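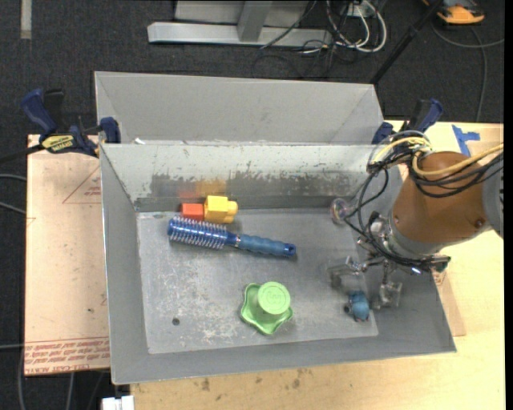

Vaciado de cubetas con objetos mezclados: hasta dónde llega hoy un brazo con pinza de dos dedos

Memoria del proyecto de la asignatura Sistemas Automatizados II
Autores: Abdelghani Lahlou y Sachiko Imai
Tutora: Anneliese Sauerland
Fecha de entrega: 27 de junio

1. Objeto del trabajo

Ordenar objetos sueltos es una tarea presente tanto en una vivienda (recoger juguetes, vaciar un cajón del baño) como en el mostrador de devoluciones de una tienda. En ambos casos una persona la resuelve sin preparación previa. El proyecto estudia si un brazo comercial con pinza de dos dedos puede hacer lo mismo con un nivel de supervisión aceptable. Quedan fuera del alcance el desplazamiento del robot y la clasificación posterior de los objetos.

2. Montaje

El puesto consta de dos cubetas metálicas grises apoyadas sobre una mesa de madera, con un sargento a cada lado. El brazo trabaja desde la derecha. Los objetos son de uso corriente y de geometría dispar: bloques de juguete, un cepillo redondo para el pelo, una pieza de plástico verde claro con base lobulada y un juguete pequeño de formas redondeadas. Se evitó deliberadamente cualquier objeto diseñado para la manipulación automática.

El programa de control se denominó Plorkine. Selecciona un punto de agarre, desciende, cierra la pinza y deposita el objeto en la otra cubeta. No se modela el peso.

3. Procedimiento

Se realizaron 1044 intentos de agarre, repartidos en 9 sesiones. Antes de cada serie un operador volcaba los objetos en la cubeta de origen sin colocarlos. Se consideró válido todo intento que terminara con un único objeto en la cubeta de destino. Los agarres dobles se anotaron como fallo, aunque ambos objetos llegaran a su destino, porque en un mostrador real obligarían a separar a mano.

4. Resultados

De los intentos realizados, 199 terminaron en fallo, lo que deja una tasa de éxito del 80,9 %. La distribución no es uniforme. Los bloques aislados casi no dan problemas. Dos bloques en contacto entre sí y próximos a la pared son el caso más desfavorable: el dedo no dispone de hueco para entrar y el sistema repite la aproximación hasta agotar el tiempo.

El cepillo presenta un comportamiento distinto. Por el mango se toma bien; por el cabezal, las púas ceden y el objeto gira durante la elevación. Plorkine no distingue entre ambas zonas.

Las superficies metálicas introducen otro error. El color de los objetos se refleja en la pared y, en 2 sesiones, el detector propuso puntos de agarre sobre el reflejo. Se redujo el efecto bajando la iluminación, con cierta pérdida de contraste en el fondo rayado de la cubeta.

5. Discusión

Una tasa cercana al 81 % sería insuficiente para una vivienda sin supervisión. En un comercio el planteamiento cambia, ya que un empleado puede atender varias cubetas e intervenir solo en los bloqueos. Setsuko Hoshino, que revisó el borrador, objetó que el tiempo de intervención no se midió. La objeción es correcta y afecta a cualquier estimación de coste que se quiera derivar de estos datos.

6. Trabajo pendiente

a) Añadir un movimiento de empuje para separar objetos de la pared antes del agarre.
b) Registrar la duración de cada intervención manual.
c) Repetir las series en noviembre con textiles, que no se han ensayado.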